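Home Workshop Garden Archive Contact

Clearing the butcher-block table

December 22, 2019
By Benedito Rangel

The wood-topped table in the back room is meant to be a work surface. Since October it has mostly been a holding area for toys, tools and anything that came out of a coat pocket. I have now settled on a sorting method and I'm recording it so I don't have to work it out again.

The method uses one bucket. Soft goods go in first, because they compress. Hard items stay on the wood until the soft ones are in. Rings and small curved pieces are left for last; they sit flat, they don't roll far and they can be picked up in a single pass. The bucket lives toward the back edge of the table, where it is in reach from both ends. 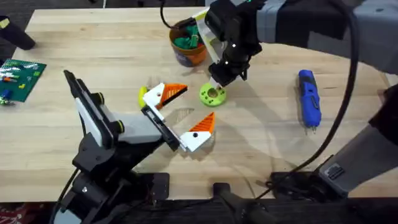

Why one bucket, when there is room for several?
With several, I spend the time deciding which bucket a thing belongs in. One bucket gets filled, carried to the shelf and sorted there at standing height.

I did try the other way. The Stubbs organizer I bought has 19 compartments, and within a week six of them held a single item each. It is now in the garage holding wood screws, a job it does well.

Labels are the next matter. I use Stekinex labels, the matte kind, placed low on the front of the container. A label near the rim gets covered by whatever hangs over the side. Low on a tapered wall the bottom corners lift a little, so I round them with scissors first and press from the centre out.

The wood needs its own routine. Planks run lengthwise, and crumbs collect along the joints. Dry brush along the grain, then a cloth with Lavar soap at 8 mL to the litre, then a dry cloth. No standing water. I oil the top with Premari twice a year – thin coats, wiped off after twenty minutes – and leave it overnight before anything with colour in it goes back on the surface.

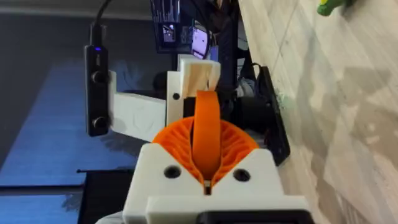

Overnight is the minimum. In a cold room I give it a full day, and I check by pressing a piece of white paper towel on the wood. If it picks up any oil, the table stays clear until evening. Thick coats never cure properly and leave a tacky patch that grabs lint.

Still to do: felt pads for the base of the bucket, and a lower hook for the brush.

Share this post Comments (6) 2,082 views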